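Home Diary Garden Letters About me

Last updated: October

Half past nine in the evening, and my tea has gone cold beside me again, but I want to get this down before bed or I shall forget the good bits.

We're on to the rubbish sorting at last! Mogens had been promising it ever since we finished with the folded towels (I never want to see another towel, and I include the ones in my own bathroom), and this morning he came in with a carrier bag of cans and bottles and tipped the lot out on the table, looking very pleased with himself. The job is simple to say. The arm picks up a piece of rubbish, carries it over to the felt bins and lets go. One of us steers it through the whole thing by hand while the computer writes everything down, and each go is one example. Trurora want 1000 of them before they'll start the training, and by the time I put my coat on we had 60. I thought that was rather splendid for a first day, though Mogens went a bit quiet when I said so.

Steering is harder than it looks, even after all those weeks of towels. I close the fingers too early, every time, like somebody snatching the last biscuit. Kartini is much better at it. She told me to breathe out as I squeeze, which sounded like something from a yoga class, but I tried it and my next four were all keepers, so I'm not going to argue.

The clear things are my trouble. A red can I can find with my eyes half shut, but a see-through cup against a grey bin very nearly disappears on the screen, and I have to go by the shine along its sides. Kartini says that's exactly why we need plenty of them, the hard ones being worth more to the learning than the easy ones, and I suppose she's right, but it does make for a long afternoon.
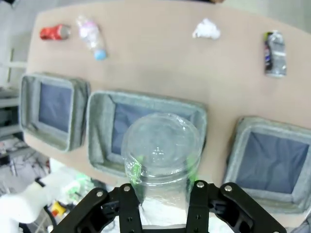 Clear cup in the fingers, cans and bottle still to do.

We had a long talk over lunch about whether to keep the fumbled goes. Mogens would throw them all out. Kartini would keep any where the person steering puts things right afterwards, so that the arm learns how to recover as well, and I'm with her on that, partly because so many of the fumbles are mine. We've agreed on two folders for now and will ask Trurora which they'd like.

I must remember to take in my own cushion tomorrow, and more cups.

Previous entry Next entry Back to top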